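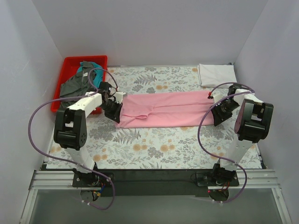 How do you keep a long-sleeved top from turning into a lump in the drawer? Fold it lengthwise first, sleeves in, and leave the short folds for the end.

I've been asked this so often since Thursday that I'm giving it a little thread of its own (get comfortable, you know how I am about laundry!)

Start with a surface bigger than the shirt. I used the bed for years and the mattress dips, so every fold wandered off on me. A table with a sheet over it is so much kinder. Mine is the old leafy one with the orange flowers, and I'm fonder of it than a grown woman should be.

Lay the top out flat and smooth it from the middle with your palms. Bring one side in, then lay the sleeve back down along the body so it doesn't stick out. Same on the other side. What you want is one long strip, like the pink one up top.

Take hold of both ends and give the strip a gentle pull before you go any further. Gentle! Fernanda Torres stretched the neck of a very nice cardigan this way and still brings it up.

Now fold it up from the hem, in thirds for a deep drawer, or in quarters for a shallow one like my Padside dresser, where everything has to stand on its edge like files.

Satish asked about thick sweaters. I fold those in half just once and put them on the shelf, they're too puffy for strips and they spring right back open.

And Rui, yes, pajamas count. I did all of ours last night with the radio on and it was the nicest part of my day. Fitted sheets are next, once I've worked up the courage.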